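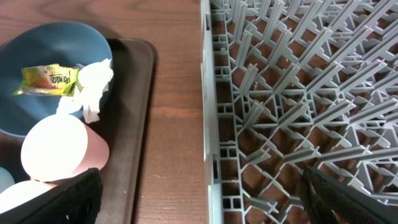 Okonero, 6/30/26

Table-clearing cell: fingers losing grip on cups, and how often do you clean the rubber?
Asked by Zawadi Muli

I look after a single-arm cell that clears a tray: dishes go in the grey rack, rubbish goes in a bin. I love this machine, I really do, and it copes brilliantly with bowls even when there's a wrapper and a load of tissue sitting in them. Cups are another matter. When one is lying on its side, like the pink one, the black textured fingers close on it and then it slides out on the lift. It started last week, 5 drops in one morning, all cups. I've wiped the pads with a dry cloth. Grip force is where it has always been. Do I need new pads or is there something to try first? The wrist camera is on the same bracket as ever.

3 answers

Mutua Temba
Great little job, this one! Before you buy anything, wash the pads properly. A dry cloth just pushes grease further into the texture. Power off, arm parked, pads off the fingers if yours unscrew, then warm water with a drop of washing-up liquid and an old toothbrush. Rinse well (soap left in the pattern is as bad as grease) and let them dry for 30 minutes. I do mine every 2 days and the difference is lovely to watch.

While they're off, look at the tips. If the pattern has gone smooth there, swap both sides together. One new and one old pulls the cup round as it closes.

Then run your open and close check with nothing between the fingers. They should meet flat along the whole pad. If they touch at the tips first, the cup gets squeezed out like a pip.

Hallero
Turn the force up. Worked for me.

Fenorik
I'd leave the force alone until the pads are clean, thin plastic cups go oval and then they pop out anyway. Also check the rack hasn't crept towards the tray. Mine sits loose on a wooden table and it wandered enough that a wide-open finger was catching the side on the way down, and that knocked the finger mount slightly out. I've now got tape marks on the table for the rack and the tray, and I check the mount screws on the same day I wash the pads.

Comment from Zawadi Muli: Washed them last night and the water was disgusting! No drops so far this morning. Tips look a bit shiny so I'm ordering a pair anyway. Taping the rack next.

Viewed 390 times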